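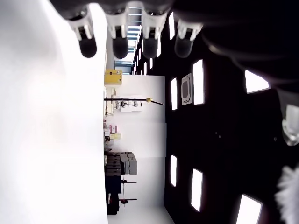

Sharing a folder in Skellus is easy, but getting it back off people took me a whole afternoon the first time I did it. I run a small shared workspace for our team, and I'd handed out links left and right for months without thinking about who still had them (oops). When I finally cleaned it up I found 135 live links. My test folder for this page has one file in it, called "white-floor", so if you spot that name in the steps, that's what it is.

You'll need to be the owner of the folder, or have the Manage role. Editors can see the list of links but the remove button stays grey.

Step 1. Open the folder in your browser. I'd skip the phone app for this, it only shows links you made yourself.

Step 2. Click the little chain at the top right and choose Who has access. You get 2 tabs, People and Links. Go to Links first!

Step 3. Sort by Last used. Mine had 88 that hadn't been opened since October, and those were the easy ones. Tick them and hit Remove.

Step 4. Now look at whatever is left. If a link says Anyone, click it and change it to Named people, then type in the email addresses. The old link keeps the same address, so people on your list don't need a new one – they'll just be asked to sign in.

Step 5. Switch to the People tab and do the same for anyone who has moved on.

One catch I ran into: a file inside the folder can have its own link, and removing the folder link won't touch it. I tested this with white-floor and it still opened in a private window. Mariama Asamoah pointed me to the fix, which is to tick Include items inside before you hit Remove. It's a bit slow on a big folder. Mine had 400 files and I went and made a cuppa while it ran.

If you take off someone by mistake, open Activity, find the line with their name and click Undo. You have until you close the tab, so check before you wander off.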